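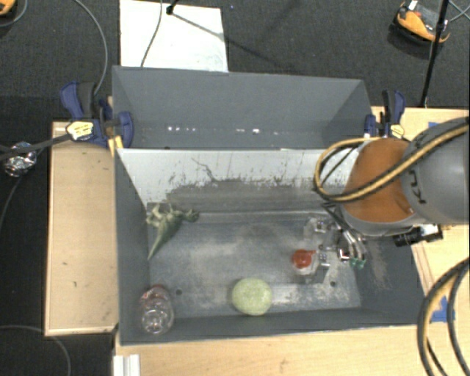 Print | E-mail

The Case for Keeping the Worn Bin

By Yolanda Palomino
April

Organizations that operate robotic picking cells keep careful records of their robots. They record software versions, joint errors, gripper replacements and the hours an arm has been under power. Very few keep any record of the bin. It is treated as furniture, bought once and replaced when someone with a budget decides that it looks bad. This essay argues that the bin is a working part of the cell, that it should be maintained as one, and that the common practice of replacing it at the first sign of wear does more harm than the wear does.

The question came before our group at Lilleo last year, when the maintenance plan for the picking cells was due for renewal. The draft plan, prepared by our service contractor, Welletti, called for new bins in every cell at each annual service. The reasoning was simple and, on its face, sensible. A scuffed wall looks different from a clean one. Scratches catch the light. A vision system trained on one surface may perform poorly on another. A fresh bin would bring each cell back to a known condition once a year.

The difficulty is that the known condition lasts a very short time. A gripper working near a wall will touch that wall. Fingers scrape the floor when they reach for something flat, and hard objects dragged into a corner leave a streak behind them. In the cell at our Cumside site, we followed one new bin through 2389 pick attempts. Smudges were plain on the floor well before the end of that count, and the back panel had begun to darken along its lower part, where the fingers most often arrive. A plan that defines the correct state of a bin as the state in which it was delivered has defined a state the cell will hardly ever be in.

There is a second difficulty. Replacement disturbs everything that was measured against the old bin. The walls of the new one may stand a few millimeters away from the old position. The floor may sit at a slightly different height. If the camera was calibrated with the bin in place, that calibration has to be checked, and if the collision limits were drawn tightly around the walls, they have to be drawn again. Under the draft plan, each of these tasks was assumed to take no time at all. In the Cumside cell, the exchange and the checks that followed took 12 working hours. A gripper fingertip, by comparison, is changed over a coffee break.

What should be maintained, then? In my view, the answer is position first, soundness second, and appearance a distant third.

Position depends on humble equipment. Many cells, ours included, hold their bins to the table with ordinary bar clamps of the kind sold in any hardware store, and packing pieces of scrap wood are common. I have heard this arrangement called temporary by people who have worked beside it for years. I do not object to bar clamps. They are strong, cheap and easy to inspect, and they can be released quickly when a bin must come out. I object to clamps that appear in no document. A clamp that holds the workspace in place deserves a line on the inspection sheet, a mark on the table showing where it belongs, and a label asking that it not be borrowed. It also deserves a place in the robot's collision model, particularly where a handle stands higher than the bin's rim. The same applies to packing pieces. If a strip of wood sets the height of a corner, it is part of the fixture and should be listed with it.

Soundness is a matter of looking closely and touching with the power off. A dark line on a panel may be a scratch, a mark left by a rubber fingertip, or a crack, and the three call for different responses. A fingernail drawn across the line will usually settle the matter. A cracked panel should be replaced promptly, as it can shed fragments and may flex under contact. A scratched one can stay. Holes in the floor should be checked for raised edges and for small items lodged in them, and the outcome written down. Tape should be lifted and renewed when its edges curl, especially near hoses that move with the arm.

Appearance is where I part company with the draft plan most firmly. A picking system that works only against a clean gray surface has a weakness, and a new bin conceals it for a few weeks. Clear bottles and crumpled transparent packaging are hard to see against any floor, new or worn. The proper course is to collect images from the bin as it really is, at several stages of its life, and to test against all of them. The worn bin should be regarded as a source of honest test conditions. At Cumside we now keep 82 reference views of the empty bin, added to after each inspection, so that a change in picking results can be compared with a change in the surface.

There are fair objections. My colleague Mr. Tan has pointed out that a worn bin makes faults harder to trace, for the wear is never quite the same from one cell to the next. He is right, and a site that compares many cells against one another may reasonably keep one of them in near-new condition as a reference. Cells that handle food or medical goods are governed by cleaning rules that leave no room for the approach described here, and I do not propose it for them. It may also be said that visitors judge a laboratory by its surfaces. I accept that they do. I would prefer that they be shown the inspection sheet.

The plan finally adopted at Lilleo calls for a bin inspection 4 times a year, with the arm powered down and the bin emptied. The inspector checks the clamps against their table marks, examines each panel by hand, photographs the floor and walls under the cell's normal lighting, and signs the sheet. Replacement follows only from a crack, a sharp edge or a measured shift that cannot be corrected by reseating the bin. When a bin is replaced, calibration is repeated on the same day and the old bin is kept until the new one has been accepted.

Other operators will set different intervals, and they should, according to how hard their cells are worked. I would ask only that they add the bin and everything that holds it to the list of parts they look after, and that the next service contract they sign give the reason for each replacement it requires.

Print | E-mail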